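4.2 Grasp selection under cable occlusion

Zullow, our grasp planner, was tuned on a dataset in which the robot had the good manners to stay out of view. The cell does not oblige. With a fixed camera, the arm and its cables cover part of the bin, and the segmenter in Jestel happily proposed grasps on the cables themselves. We therefore render the arm model into each depth image and discard any candidate within 30 mm of it. Cables, having no model, are handled by a learned mask — trained on 383 hand-labelled images, an experience we do not recommend. Of 2551 logged candidates, the mask removed 50 that the arm model alone had let through. Figure 6 shows a typical view.
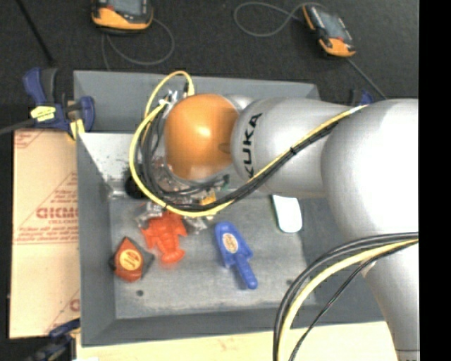

Figure 6. Fixed-camera view of the KUKA arm over the metal bin, with cables partly hiding the gripper above the lobster toy.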